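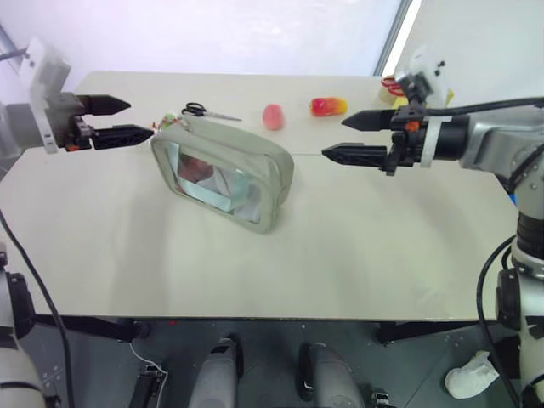 We use cookies to remember your settings and to see which pages get read. Accept all / Manage choices

Visit notes: Grella robot workshop open day

Went over to Grella on 5 Apr 2023 with Nesma Helmy, mostly to see how they run the two-armed tabletop stations and what rules they have written down for them. We've been putting off our own written rules at Erkonent for ages. These are notes typed up on the train back, so excuse the order. Nesma has read them and added bits.

Getting there. Trains fine. Sign-in slow, one pen. Lanyard, safety talk, then up the back stairs. Coffee was before the talk, which was a mistake, half the group missed the first slide.

The safety talk

Given by Định Mai, who looks after the floor. Short and good. No video. He had one sheet of paper and read most of it out, then put it away and asked us to say back the three things we'd just agreed to. Bit like school but I could still repeat them at the end of the day:

- hands off the table while the arms are live
- the person at the stop button does nothing else
- if you drop something, leave it

The last one got an argument going straight away. Somebody from Yadav asked what happens if it's a phone. Same answer. You say "dropped", the operator parks the arms, then you pick it up. He said most of the near misses in their book are someone reaching for something. Not a fault in the machine, not a bad program, a person and a pen.

They call the written rules the Donitz sheet, after the room where they were first pinned up. 2 pages. It used to be 14. Định said people signed the long one without reading it and he could tell because there was a page missing from every copy for a whole winter and no one asked. Nesma wrote that down and underlined it. Ours is currently longer than 14, so.

On the floor

Groups of 12, which was too many for the space. Tape line on the floor, we stood behind it. You could see the grippers well enough from the front row, from the back row less so. I'd go for smaller groups if we do one of these.

The job on the table was everyday stuff: a zip pouch with a clear front, some scissors, play fruit. Sounds like nothing. The arms are meant to learn handling things people handle, so the props look like the bottom of a kitchen drawer, and this is where most of the rules talk was because everyday objects come with everyday habits. Nobody would leave a loose blade beside a milling machine. Put a pair of scissors next to a toy peach and everyone relaxes.

So, scissors. I asked. Their rule is that anything with an edge or a point is written on the task card before it goes on the table, and that it comes off again between sessions. It also has to be put down by the person who'll be at the controls, so they know exactly where it is and which way the blade is lying. No passing sharp things by hand to the gripper, ever. The object is laid on the table, the person steps back over the line, and only then do the arms move. I thought that was sensible. Asked if they used blunt ones for practise. Yes for new operators, with a note on the card.

What if the gripper has hold of the scissors and something goes wrong? Stop button, then think. The bit I hadn't considered is that a stop doesn't always mean let go. On their set-up a stop holds the grip. Their reasoning is that a dropped blade is worse than a held one. Someone at the back didn't like this at all and said a trapped finger is worse than both. Fair. Định's answer was that there's a separate release, labelled, and every operator has to show they can find it without looking before they get signed off. We need to check what ours does. I genuinely don't know, and I should. Action for me.

Clear plastic and shiny things

Long detour on this, useful. See-through and reflective objects are awkward for cameras. The front of the pouch picks up reflections, including of whoever's standing near. Two issues there, one is plain quality: the system may be looking at a reflection and treating it as part of the thing. So they log reflective items on the card as well and try the lighting before starting. The other is privacy. If a person's outline turns up in a bit of plastic, it's in the recording. Their sheet says visitors and staff both get told recording may be on, and that includes by reflection. It's one line. We don't have that line. Nesma says she'll draft it.

She also asked how long recordings are kept and who can watch them. They had an answer for the second (named list, on the wall, reviewed in May) and less of an answer for the first. "Being looked at."

Small parts, zip pulls

Zips came up too. A little pull on a pouch is a tiny target and the temptation is to help, lean in and flick it up so the gripper can get it. They've banned helping. If it needs help it's a failed try, mark it as failed, park, reset, go again. Two reasons given, fingers and honesty of the records. If a person nudges the zip and it gets written down as a success, whoever uses that record later is being misled. I liked that the same rule did both jobs.

Question from the Yadav lot about how many failed tries before you stop for the day. 4 on the same object and you change the object. Not for the robot's sake, he said, for the operator's. By then people get cross and start cutting corners.

Cables and floor

My hobby horse so I'll keep it short. Cables were the weakest part of what we saw, in my view. Arms like these have cable looping off them and the loops move when the arms do. Their sheet says every cable must be able to follow the arm to the end of its reach without going tight, checked by hand with power off. Good rule. But the sheet says much less about what's at floor level, and there's stuff on the floor, a cloth, a thin cable. I said so in the feedback bit. Định took it well and wrote it on the back of his hand.

What I'd want: nothing on the floor inside the line that isn't fixed down, and a look under the table as part of the start-up check. People check the top of the table very carefully as that's where the work is. Under it, hardly at all. We're the same. I bet there's a bag under ours right now.

Start-up check, as they do it

Copied from the wall, my wording:

1. Task card filled in, sharp and shiny items listed.
2. Power off. Cables moved by hand.
3. Grippers opened and closed once with nothing on the table.
4. Stop button pressed for real, not "tested last week".
5. Items laid out. Everyone back over the line.
6. Say "live" out loud. Wait for the answer.

Number 4 is the one that gets skipped, he admitted that. It takes a while to bring everything back after a stop and people resent it first thing in the morning. They've started having the person who presses it put their initials on the card. Skipping has gone down, though he wasn't going to swear to it.

Number 6 felt daft when we practised it in a row of visitors all shouting "clear". Works though. By the end the whole group was doing it without being asked.

Written standards

Someone asked which published standards they work to. Answer was they have the relevant ones on the shelf and a person whose job is to read the updates, but the floor staff work from the Donitz sheet and nothing else. The sheet has a column saying which clause each rule comes from, so an inspector can trace it back. Staff can ignore the column. Seemed a decent split. Ours has the clause text pasted in whole and it reads like a tenancy agreement.

One grumble from Nesma which I agree with: the sheet covers operators and visitors but doesn't say anything about cleaners, or whoever comes in after hours to fix a light. The arms are parked and powered down at night, yes, but where's that written? It's "known". Known isn't good enough, half of what's on our incident list was known.

Things I didn't get to

Missed the gripper maintenance session, ran over on lunch. Nesma went and says fingertips are inspected for wear at the start of each week and swapped in pairs, never singly. She has a handout, ask her. Also missed the afternoon Q&A becuase of the train.

Lunch: sandwiches, fine, egg ran out early. 

Actions for us

- Me: find out what our stop does to the grip. Write it on the machine.
- Nesma: recording line, including reflections. Also a keep-for period, don't leave it at "being looked at".
- Me: cut the rules down. Aim for 2 sides.
- Both: add sharp and shiny boxes to the task card.
- Whoever's in first tomorrow: look under the table.
- Ask Định if we can borrow the wording of the no-helping rule. He said yes in the corridor but get it in an email.

Will put Nesma's handout in the shared folder when she's scanned it. If anyone else wants to go, they're running another open day in May, places go quickly, and take a jumper, the workshop's freezing by the doors.

Recent posts

Stop buttons: where we put ours and why we moved one
Visit notes: Yadav packing hall
Task cards, the new layout
Who's allowed past the line? A short reminder
Lost property, again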